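Memoria del proyecto de curso: organización de una mesa de cocina en un espacio reducido
Autora: Kiri Cosgrove
Asignatura: Taller de espacios domésticos
Fecha de entrega: 5 de abril de 2018

1. Introducción

Esta memoria recoge el trabajo realizado durante el segundo semestre sobre la colocación de pequeños electrodomésticos en viviendas donde la cocina y la zona de estar comparten la misma habitación. El caso de estudio es un estudio de alquiler del edificio Ashby, con una sola mesa pegada a la pared que sirve para preparar la comida, comer y trabajar con el ordenador.

El tema salió de un ejercicio anterior, entregado en octubre, en el que se pedía dibujar la planta de una habitación propia y marcar los objetos que se mueven cada día. En mi plano casi todas las flechas terminaban en la mesa. El profesor propuso continuar por ahí y limitar el trabajo a los aparatos que necesitan enchufe.

2. Objetivos

El objetivo principal es encontrar una posición fija para los aparatos de uso diario, de modo que no haya que retirarlos para comer. Como objetivo secundario se planteó dejar los cables fuera de la zona de paso.

Quedan fuera del proyecto la compra de muebles nuevos, la obra y cualquier cambio en la instalación eléctrica. El contrato de alquiler no permite hacer agujeros en la pared.

3. Materiales y presupuesto

El presupuesto asignado era de 60 euros y se gastaron casi todos. Se compró lo siguiente:

Bridas reutilizables de velcro, marca Skanico, un paquete.
Canaleta adhesiva Skanico para el canto trasero de la mesa.
Cinta de pintor para marcar las posiciones sobre el tablero.
Una regleta con interruptor.
Fieltro adhesivo para las patas de los aparatos.

La canaleta se pidió primero en un ancho que no admitía dos cables juntos y hubo que cambiarla. El cambio retrasó esa parte del trabajo una semana. Para las mediciones se usó una cinta métrica del taller y para el plano, papel milimetrado. La plantilla de registro es la del manual Mollasum que se reparte en clase, con dos columnas añadidas: una para la longitud del cable y otra para la altura del aparato con la tapa abierta.

4. Método

El trabajo se dividió en las fases que se describen a continuación. Cada una se documentó en el cuaderno de proyecto.

4.1 Inventario

Se anotó todo lo que había sobre la mesa y alrededor de ella, con sus medidas en planta. Los objetos se clasificaron según la frecuencia de uso: diario, semanal u ocasional. Los ocasionales pasaron a una caja dentro del armario de la entrada.

4.2 Registro de movimientos

Durante 15 días se apuntó cada vez que un objeto de la mesa se cambiaba de sitio, con la hora y el motivo. El total fue de 381 movimientos. La mayor parte correspondía a las horas de la cena, cuando hay que despejar el tablero para poner los platos. En este registro no se distinguió entre mover un objeto y levantarlo para limpiar debajo, lo que hace que algunas cifras salgan más altas de lo que deberían.

4.3 Colocación de los aparatos

La regla de partida fue poner lo más voluminoso hacia el fondo, junto a la pared, y reservar el borde delantero. Los aparatos con tapa se probaron abiertos y cerrados, y también se comprobó hacia qué lado quedaba el asa. Un asa orientada hacia quien se sienta a la mesa molesta con el codo, pero si se gira del todo hacia la pared no se alcanza bien.

El enchufe debe quedar a la vista, sobre el tablero o en la regleta, y el cable sobrante se recoge antes de decidir la posición definitiva. Las cajas y los cartones se dejan a un lado de la mesa hasta terminar la prueba.
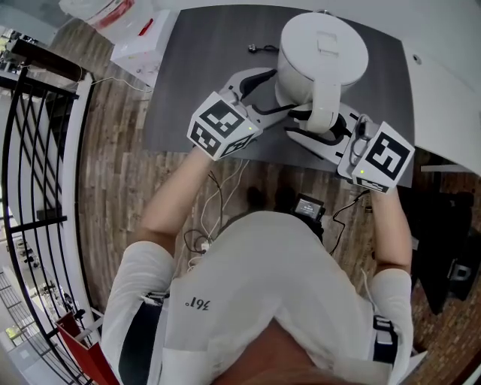
4.4 Recogida de cables

El suelo es la parte más difícil de mantener ordenada. En el plano inicial los cables se dibujaron como líneas rectas entre el aparato y la toma, y en la práctica ninguno sigue ese recorrido. Se agruparon por destino y se sujetaron con las bridas a intervalos regulares. Los de uso ocasional se desconectan y se guardan enrollados.

La canaleta se pegó al canto trasero del tablero, limpiando antes la superficie con alcohol. El primer tramo se despegó por un extremo y se volvió a fijar dejándolo bajo presión toda la noche.

5. Resultados

Con la nueva distribución, la franja delantera de la mesa queda disponible para dos platos sin retirar nada. El tablero mide 1,285 m de largo, y esa medida resultó suficiente para alinear los aparatos de uso diario al fondo y mantener el ordenador en el extremo izquierdo.

El objetivo de los cables se cumplió a medias. Los fijos van por la canaleta, pero el cargador del ordenador sigue cruzando el suelo cuando se trabaja desde el sofá. Se probó un alargador por detrás del mueble y se descartó por la distancia.

El fieltro de las patas no dio buen resultado: los aparatos se deslizan al abrir la tapa con una sola mano. Se retiró en todos menos en el hervidor.

6. Dificultades

La principal fue el registro de movimientos, que depende de acordarse de apuntar. Hubo dos tardes sin anotaciones que se completaron de memoria al día siguiente y que están señaladas en el cuaderno.

También faltó medir la altura libre bajo el estante antes de decidir la primera distribución, que hubo que repetir entera por ese motivo. La columna de altura con la tapa abierta se añadió a la plantilla después de este error.

7. Trabajo pendiente

Falta repetir el registro con la distribución nueva durante el mismo número de días para poder comparar los datos. La propuesta es hacerlo con la plantilla corregida y separar los movimientos de limpieza de los demás.

Otra alumna del taller aplicará el mismo método en un piso compartido de la residencia Urora, donde la mesa la usan cuatro personas. Se le ha entregado una copia de la plantilla y del plano a escala.

Anexos: plano de planta, tabla de inventario y hojas de registro.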